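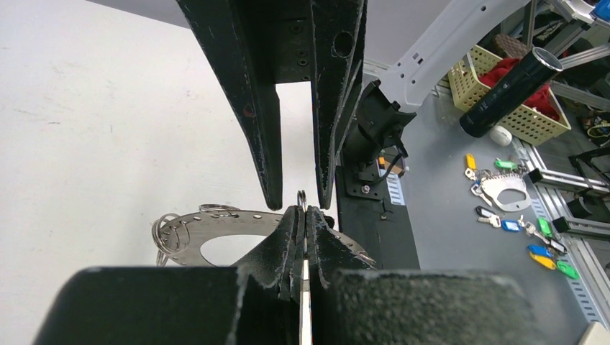

Have you ever tried to pick up a wet bar of soap and had it shoot across the bathroom? Me too! Last September I dropped mine three times in one shower, and it got me wondering what stops everything else from slipping out of our hands all day long.

The answer is friction. Friction is what happens when two things rub against each other, and it slows them down or holds them still. Even stuff that looks smooth is covered in bumps and dips far too small to see. Push two surfaces together and all those tiny bumps catch on each other, a bit like two hairbrushes pressed bristle to bristle.

Some things grip better than others. Rubber is great at it, so it goes on the bottom of your runners. Ice is terrible (ask my knees). Water and soap make a slippery layer that gets in between the bumps, and off goes your soap behind the toilet.

Squeezing helps too. The harder you press two things together, the more friction you get. Try holding a book flat between your palms, then slowly relax your hands. At some point it starts to slide – that's the moment there isn't enough friction to beat gravity, which has been tugging on the book the whole time.

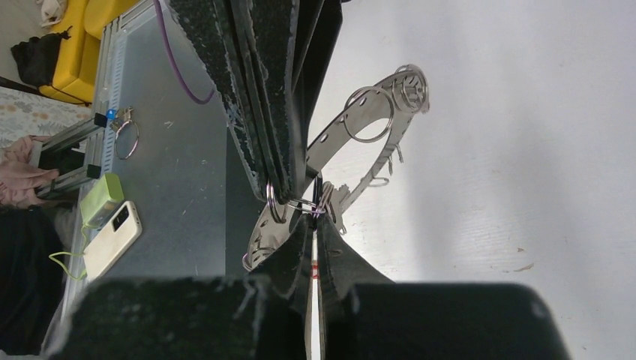 My neighbour Noreen Mirani teaches Year 4 and she showed me my favourite friction trick ever. You need two thick paperbacks. Lay the pages over each other, one from this book, one from that book, all the way through, like shuffling a giant deck of cards. We used two with 200 pages each and it took ages! Now grab the spines and pull. They won't budge! Each page only grips its neighbour a little bit, but all those little bits add up, and pulling harder squashes the pages together even more.

Here's one more to try at home. Prop up a tray at one end and put a coin, a rubber and an ice cube on it. Lift the tray slowly and write down which one slides first. Then cover the tray with a tea towel and do it again. Did the order change? My coin stayed put for much longer on the tea towel, and the ice cube made a real mess of the kitchen floor, so have a cloth handy.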